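2020-12-21

I finished The Zondero Ledger last night, after giving up on it in August and putting it back on the shelf with the bus ticket still in it. I am glad I went back. It is the second of Ataberk Duman's books set in Ekbridge, and you can read it without the first, although you will miss why the harbour police don't trust the main character.

The main character is Soo-ah Kwon, an insurance investigator who used to work in shipping and left under a cloud. She is sent to Ekbridge to look into the loss of a small cargo ship, the Zondero, which went down in fair weather with no crew lost and a very well-documented cargo. The owners want paying. Her firm wants a reason not to pay. She has a rented room over a chip shop, a hire car with a bad clutch and a week to write her report.

My trouble in August was the opening. The first 100 pages are mostly paperwork. Soo-ah reads manifests, rings people who don't ring back, and goes twice to the same office to ask for the same form. I like a slow start, but I was reading it in the garden with people talking round me and I could not keep the names of the companies apart. Read indoors, with the evenings dark, it goes much better. Duman is laying out who signed what, and nearly all of it matters later. If you try it, keep a note of the names on the cargo papers. I used the back of an envelope.

Things pick up when she meets Afolabi, the retired surveyor who passed the ship as sound. He is the best thing in the book. He is polite, makes her tea, answers every question she asks and tells her nothing. They have three long conversations, and by the last one you know he is frightened, although he never says so and Duman never says so for him. I would have been happy with a whole novel of the pair of them in that kitchen.

After that comes the long section in the bonded warehouse, where Soo-ah gets herself locked in overnight. I won't say what she finds. I will say that it is almost all done through sound -- a door, a pump starting up, someone walking on the floor above -- and that I read it in one go and then had to get up and put the big light on.
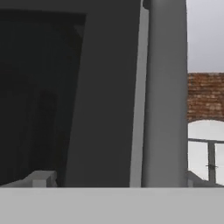
Dark opening in a grey panel.

The book has 62 chapters, which sounds a lot, but many of them are only a few pages long. I don't always like that. Short chapters can feel like being poked to keep reading, and there were places in the middle where I would have liked Duman to stay put and let a conversation run. The chapters from the shipowner's point of view did nothing for me. We don't need to be told he is worried about money when we have just watched him try to sell his boat.

I also have my doubts about the ending. The solution is fair, and I had half of it from the envelope, but the last confrontation takes place on a breakwater in a storm and it felt borrowed from a noisier sort of book. Soo-ah has spent the whole novel winning by reading things carefully, and then she has to win by hanging on to a railing. My sister read it before me and thought the storm was the best part, so take that as you like.

The sea parts are good. I grew up in Bundow, a long way inland, and can't judge whether the ship details are right, but they are explained simply and there is not too much of it. There is a nice passage about how a hull is inspected and how easy it would be for a tired man to miss something, or to say that he had. I went back and read it again once I had got to the end.

There are some slips in my copy. A fishing boat changes its name between one chapter and the next and then changes back, and I spent a while wondering if it was a clue. It isn't one. The print is small as well, so if you use a reader you may prefer it that way.

I would put it a bit above the first Ekbridge book, mainly for Afolabi and the warehouse. There is a third on the way, I gather, with Soo-ah no longer at the insurance firm. I hope she keeps the hire car.

Next up is something short. I have a pile of old paperbacks from the market to get through, mostly spy stories with the covers coming off, and I shall start with whichever one is thinnest.

Recent posts

Giving up on a book and going back
The first Ekbridge novel, second time round
Three sea stories for people who don't like boats
What I read in August
Market paperbacks, part 2
Detectives who do the paperwork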